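Daisy Round Tablecloth, Wipe-Clean, Light Blue

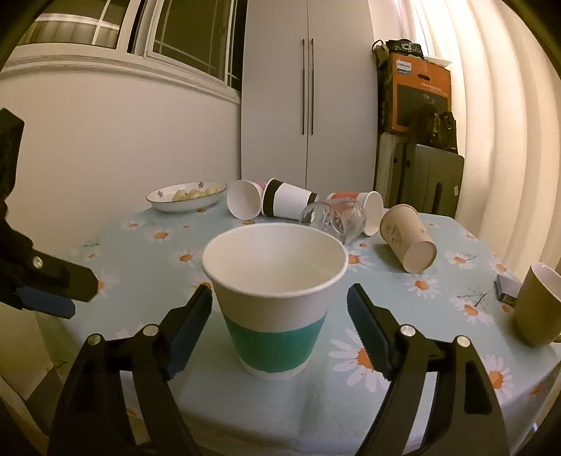
Back in stock as of March 2, 2019. Small batch again, sorry. Two sizes this time, the small round and the big round, same print on both.

Light blue ground, white daisies with orange centers, thin dark stems. The print runs all the way over the edge and down the drop, so you still get flowers where the cloth hangs. A few of you asked for a plain border version. Not doing one, the mill wants too big an order for it.

What it's for

Everyday tables. Breakfast, homework, snacks, a plate of dumplings and whatever cups are in the cupboard. Halima Temba has had one on her kitchen table since October and it gets used for every meal plus all the kids' painting. She sent us a long email, mostly nice, one complaint about the fold lines (see below).

Also good for church hall tables, craft sales, party tables with paper cups and cake. Light enough to carry a stack of them.

Details

Print: Brasham daisy, all-over repeat
Color: light blue, white, orange, dark stem
Shape: round
Surface: coated, wipes with a damp cloth
Back: soft, unprinted
Edge: cut, no hem
Drop: 7 inches on the table sizes listed
Sold: singly, or in a pack of 4 at a lower price each

Sizes

Small round – fits a table 40 inches across. Seats 2 comfortably, more if they're little.
Big round – for the next table size up. Measure first please, then email us the number and we'll say yes or no. We get more returns on this one than anything else in the shop and it's always the measuring.

Measure straight across the widest part of the table top. Don't measure around the outside. Don't measure the old cloth either, they stretch.

If your table is oval the round will hang long on the sides. Some people like that. Beatrice Gachanja has hers on an oval and pins it under at the short ends, looks fine, but we can't take it back once it's been pinned.

Fold lines

Yes it comes folded. Yes there will be creases. Lay it out flat in a warm room overnight and most of them drop. Low hairdryer on the back side for the stubborn ones, keep it moving. No iron. We had one come back with a perfect iron shape melted in it, no refund on that.

Cleaning

Damp cloth, dish soap, wipe dry.
Tea and coffee – wipe the same day. Leave it a week and you'll have a ring, faint but there.
Soy sauce, chili oil – quicker than that. Oil sits in the print if you let it.
Felt tip – rubbing alcohol on a cotton ball, test a corner frist.
No bleach. No washing machine. No dryer.

Hot things

Mugs and bowls of soup are ok. Pans straight off the stove are not, use a mat. Same for baking dishes. The coating goes soft and then picks up whatever is under it.

Storing

Roll it, print side out, on a cardboard tube. We can put a tube in with your order, just ask in the notes box. Folding works too but you're back to the creases.

Shipping

Goes out from the Driltomport shop, usually within 2 working days. Packs of 4 ship in a flat box, single cloths in a padded envelope. Sebastião Arruda does the packing and he is by himself at the moment so if it's a bit slower, that's why. Pickup is free, ring the bell at the side door, the front one is for Massawe Upholstery and they're tired of us.

Returns

Unused, unpinned, uncut, within 40 days. You pay postage back unless we sent the wrong thing. If we did send the wrong thing email a picture and we'll sort it.

Questions we keep getting

Does it smell? A little when you open it. Hang it over a chair for a day.

Will it slide? On glass tops, yes somewhat. Clips help, we stock them, see Table Clips under Kitchen.

Can I cut it down? Sure, the edge doesn't fray. Sharp scissors, cut from the back. Cathal Cronin cut two of his into drawer liners and says they've held up great.

Other colors? Yellow is sold out and probaby not coming back. Green maybe, Tumaini Gachanja is choosing samples now and will put it on the news page when there's something to see.

Matching napkins? No. Paper ones from Prarkasine in plain orange go well, we keep a few packs at the counter but they're not on the website yet.

Wholesale – cafes, halls, preschools – email before ordering, there's a separate price list and the minimum is 7 cloths, sizes can be mixed.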